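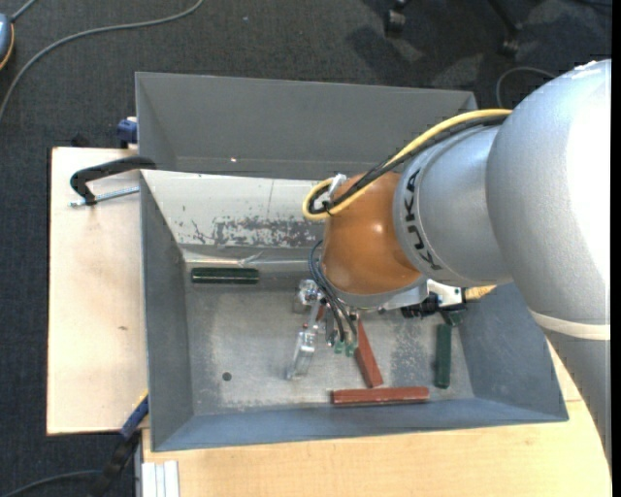

Yellow cable and a bundle of black ones, sharing a loop

Shop > Tidying and storage > Cable wraps > Wavenero

Print this page | E-mail to a friend

Wavenero reusable cable wraps

Pack of 9, mixed sizes

I've been selling these for years and I still get a bit excited when a new box arrives, which my family find very funny. They're hook-and-loop wraps, soft on one side and grippy on the other, with a slot at one end so the wrap stays on the cable when you undo it. If you've ever put a strap down on the grass while you unrolled an extension lead and then spent ten minutes looking for it, you'll know why I bang on about the slot!

I started out using them on the leads for our village hall stage at Skimbridge (I do the sound for the panto, badly, and the summer concert, slightly less badly). We used to keep everything in a big plastic crate, and every December it came out as one enormous knot. Now each lead has its own wrap and I can grab the one I want with my coat still on. After that I did the Christmas lights at home, then the hosepipe, then the tent poles, and it's fair to say it got out of hand.

What you get

3 short ones, for phone chargers, headphones and the skinny lead that goes to the router.
3 medium ones, 300 mm long, for extension leads, microphone cables and fairy lights.
3 long ones, for hosepipes, ropes, rolled-up camping mats and anything else that springs open the moment you let go of it.

The long ones are 40 mm wide, so they don't dig in. The others are narrower. If you aren't sure which size you need, wrap a bit of string round whatever it is, add a good hand's width for the overlap and measure that.

Colours

Black, red, green or a sort of mustard. Each pack is all one colour. I do get asked for mixed packs and I'd love to do them, but Kazmi, who make up the packs for me over in Skavalthorpe, only run one colour at a time. What I do at home is red for anything that belongs outside and black for indoors. Mustard is lovely but it shows the mud.

Putting them on

Thread the plain end through the slot with the cable inside and pull it snug, fairly near the plug. That bit stays put for good. Then coil up your cable, bring the loose end round the whole coil and press it down on itself. Soft side in, so it isn't scratching at the cable.

Do go easy on the pulling. A coil wants holding, and if you yank it tight you'll get a kink at the same spot every time. I also coil my leads in big easy loops and let them go the way they want to go. Winding them round your elbow feels quick and tidy, but it puts a twist in every turn and you pay for it the next time you want the thing to lie flat.

Looking after them

Fluff is the enemy. Once the grippy side fills up with carpet and dog hair it stops holding, and people think the wrap has worn out when all it needs is a going-over with an old toothbrush. You can wash them too. Fasten each one to itself first (please, I lost a good jumper this way), put them in a pillowcase and run a cool wash. Dry them on the line, not on the radiator.

They're fine outdoors for a season. I've left some on the beanpoles from March right through to the first frost and they came in faded but still sticking.

Where I wouldn't use them

Not for lifting, not for towing, and not for tying things to a roof rack. Get a proper ratchet strap for that. Keep them away from anything that gets hot, as well, and unwind an extension lead all the way before you run a heater off it, whoever's wrap is on it.

Things people ask me

Can I cut them down? Yes, with ordinary scissors, from the plain end. The cut edge can go a bit hairy but it doesn't unravel.

Can I write on them? The soft side takes a laundry pen quite well on the mustard and not at all on the black. For black ones I use a scrap of white tape.

Do you sell one size on its own? The medium, yes, in the same colours. Pop a note in the order box and I'll swap them over before I post.

What if I don't get on with them? Send them back clean and I'll refund you. I'd rather know what went wrong, so do scribble something on the slip.

Orders in before noon normally go out the same afternoon, in a plain card envelope that fits through a letterbox.

Contact us | Delivery and returns | © Skimbridge Cable Tidies | Back to top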